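ok so people keep asking me if robots can do chores yet. short answer no. long answer is this thread, typing it on the bus so sorry in advance

Background - four years on the floor at a hardware and homewares store in Tredevton. Stocking, sweeping, wiping shelves, putting back whatever people leave in the wrong aisle. Then home to do the same thing for free. So I care about this one a lot

We got a floor scrubber last November. The self driving kind. It's good! It does the main aisles at night and mostly stays out of trouble. But somebody has to walk the whole floor first and pick up every zip tie and price tag or it drags them to garden supplies

Which is the thing. The machine does the easy part of sweeping. Picking up the zip tie is the chore

Same at home. My robot vacuum (named Moon, don't ask) does two rooms great. Third room has a rug with tassels. We don't talk about the third room

Anyway I've been reading about the arm stuff. There's a group called Erkthorpe that puts out practice runs of a two armed robot doing kitchen and stockroom jobs, all in simulation. Watched way too many of them last night 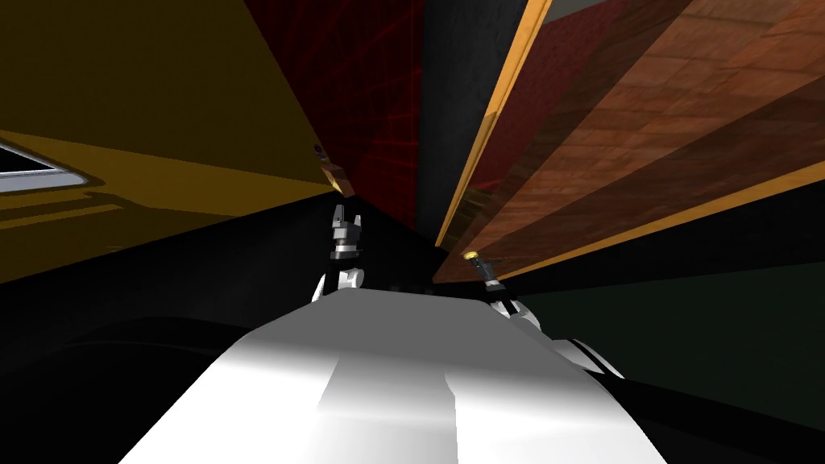
My whole job is edges. Shelf edges, counter edges, the lip of a drawer, stuff sitting half off the end of something. That's where things get knocked down and thats where a person is quick without thinking. Look at the right gripper, tip nearly touching the underside of that wood surface by the orange trim. Then on the left there's a little tan block sitting right at the edge of the yellow, and the other gripper is just below it. Two arms, two different edges to not bump into. I'd have my elbow in one of them already tbh

And that's in simulation, where the wall is just a wall and nothing is sticky

Real shelf at work has price strips that peel, a dent from a pallet jack, and a mystery syrup situation on the bottom row. I would like to see a practice run with the syrup please

Chores I think a machine could take off me soon: mopping open floor, counting boxes, moving a full cart from the back to aisle 6. Fine. Take them

Chores it can't have yet: folding a fitted sheet, untangling hangers, finding the one paint lid that isn't on right. Also wiping a table that has stuff on it. Wiping an empty table is nothing, it's the lifting each thing and putting it back where it was

Someone replied that the Bremusgate warehouse already runs on robots. ok but those move bins. Every bin is the same size and has a barcode. My kitchen drawer has a whisk jammed in it since spring

Not against any of it btw. If an arm could empty the dishwasher at half my speed I'd take it, I'd go to bed and let it clink around all night. Slow is fine. Dropping my bowls is not fine

Price is a different thread. I saw 1759 dollars for a hobby arm - one arm, no hand worth mentioning - and closed teh tab

My stop. If your store has anything past a floor scrubber tell me what it does and who cleans up before it runs, I do want to know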